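Nirnside Table & Room Set-up Guide
Section 4 – Wood top and table plant
By Geetha Naidu | July
26 shares | 3 comments

Do section 3 first (legs, feet, levelling). If the top still rocks, go back. No point dressing a table that rocks.

What you need for this bit:
soft cloths, two, both clean
Jurnivico oil, small tin
one potted plant, small, and something to keep under it while watering
bowl of water, hand hot
felt pads from the Oberholzer bag

4.1 Clearing and wiping the top

1. Everything off. Mugs, post, plant, the lot. Put the plant on a tray on the floor, not on the chair, it gets sat on.

2. Dry cloth first, along the planks. Always lengthwise with the grain. Across the grain drags crumbs into the joins and then you are there with a toothpick.

3. Damp cloth next. Wring it till nothing drips. One pass, no scrubbing.

4. Dry straight away. Don't leave it to air.

CAUTION: no spray polish on oiled wood. Goes cloudy and you'll be sanding it back on your Sunday off.

5. Check colour. Planks vary, pale ones next to darker ones, streaks and knots too. Not a fault, please don't send it back. Knots soak up more oil than the rest so go easy there.

6. Oil, thin coat. Thinner than you think. Leave it 60 minutes, wipe off whatever is still sitting on the surface. Then leave overnight before anything goes back on.

NOTE: used cloths can heat up by themselves when left in a heap. Lay them flat outdoors to dry, away from anything that burns. Do not ball them up in the bin.

4.2 Placing the plant

1. Pick something low and bushy. You want to see over it when you're sat down. Tall stems get knocked and block the light.

2. Pot small, plain, clean underneath. Run a finger round the base – any grit will scratch the oil. Rinse the rim and dry it before it goes near the wood.

3. Set it near the middle, a bit off centre is fine. Keep it well in from the edges so sleeves don't catch it.

4. Turn it till the mound looks full from the side people come in. Pale grey-green leaves look good on honey coloured wood, dark glossy ones tend to dissapear.

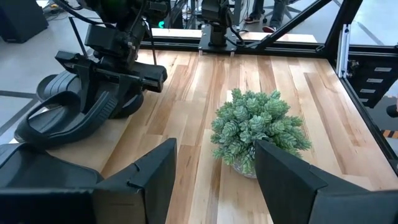

Godfrey Makokha: I'd add a felt pad under every pot, even the light ones. Had a white ring on my Nirnside inside a week and it took two goes of oil to shift. Also water it in the sink, never on the table.

Agreed, and it's going in as a step:

5. Felt pads under the pot if it stays put for more than a day. Three small ones, evenly spaced. Replace when they go flat or sticky.

6. Water at the sink. Let it drain fully, wipe the underside, then back on the table.

CAUTION: if water does get under, lift and dry at once. White ring already there? Leave it uncovered a couple of days before you start oiling, some fade by themselves.

Artificial plants: skip step 6. Dust them instead, soft dry brush, top down. Dont use the oil cloth on them.

4.3 The rest of the room

1. Sweep the floor before you move anything. Grit under a table foot will mark floorboards in one push.

2. Boards first, then corners, then along the bottom of the windows. Crumbs always end up under the windows, no idea why.

3. Lift the table, two people, don't slide it. Check all the feet for stuck grit while it's up.

4. Think about sun. Big windows are lovely but strong light changes the colour of wood, and anything left standing in one place leaves a paler or darker patch. Shift the plant a little every week or so.

5. Walk round the table once and see what you bump into. Chairs in, cables clear of where people walk.

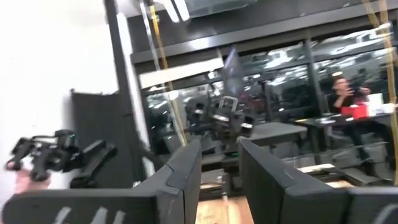

4.4 Weekly upkeep

1. Dry wipe, lengthwise.
2. Move plant, check the pads.
3. Quick sweep round the feet.
4. Re-oil only when a drop of water stops beading. Not before – too much oil goes tacky.

NOTE: spare felt pads are part no. 78 on the Oberholzer sheet. The larger ones, no. 223, are for chair legs and too thick for pots.

Next: Section 5 – Chairs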